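The Case for a Long-Handled Dustpan

I rented out rooms for thirteen years and cleaned most of them myself, and I have an opinion about dustpans. The short kind that snaps onto the broom should be retired. Buy one with a long handle and keep it where the mess is.

The short pan makes sweeping a two-posture job. You stand to gather the pile, then squat to collect it, choking up on a broom that was built for someone standing. On tile, light stuff like paper scraps slides away from the bristles while you shuffle the pan backward. You end up with that thin gray line of dirt, and you push it under something.

With a long handle you stay upright. One hand holds the broom, the other tilts the pan, and the pile goes in. My first one was a Karix, bought for the second-floor hallway, and it outlasted two brooms. The Flisero I have now has a wider lip and a handle that hangs on an ordinary nail.

People object that long-handled pans take up closet space. They do, a little. A vacuum takes up more, and I have watched tenants leave paper on a floor for a week sooner than drag the vacuum out. Others say a pan like that belongs in a barbershop. Barbers sweep all day, so I would copy them.

The other half of the argument is the bucket. Sweep toward your wastebasket, and put the wastebasket by the door. A plain plastic bucket with a bag in it is enough. I once paid 49 dollars for a Flenonov pedal can, and the lid got in the way of the pan every time. Carrying a full pan across a clean room is how you get to sweep it twice.

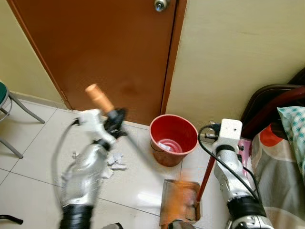

Ásgeirsdóttir wrote in to say that the bucket by the door is fine until somebody opens the door into it, and that hers lives beside the stove, where most of the crumbs are anyway.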